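4.3 Comparing Grippers on the Tea Service

Run this comparison once for each gripper fitted to the Khoo arm.

1. Place both cups on their saucers at the left of the white table, and the teapot at the right with its spout toward the cups.

2. Set the grip force to 5 on the Plurer controller.

3. Lower the gripper onto the teapot and close the fingers. Hold for 2000 ms before lifting.

4. Enter the result on Form 582.

Caution: Polished steel reflects the gripper and may mislead the camera — confirm the grip by eye.

Note: Do not change the force setting between grippers.
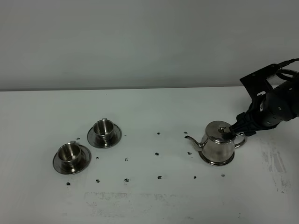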